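3.2 Equipment planning and what we got wrong

When we costed the Grokdale site, I put nearly all my effort into the grippers. Fair enough, they were the exciting line! We priced hand-held pairs from two suppliers, Schouten and Matedov, and went with Schouten on lead time (Matedov wanted us to wait until August, and our room booking wouldn't stretch that far). The plan was 5 working pairs, plus spare marker cubes, because printed faces scuff and a scuffed face is a lousy thing to track.

What I badly underbudgeted was everything between the gripper and the wall. Power boards, extension leads, data cables, stands on wheels, tables at a sensible height — my first spreadsheet had all of that lumped under "sundries" at 40 dollars a station. Figure 3 shows the floor during collection.

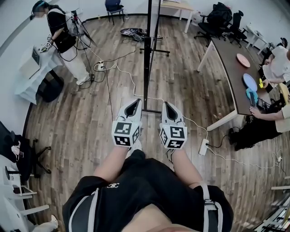

Figure 3. Collection under way at the Grokdale site.

By the second purchase round I'd bumped sundries up to 104 dollars a station, and I'd go higher again if Grondemance (our parent project) let me. Longer leads would be first on my list, then proper cable covers. We also set aside almost 50 hours for setup and repairs, which I'd treat as a real budget line and not a favour from whoever's free.

3 Comments
12 Shares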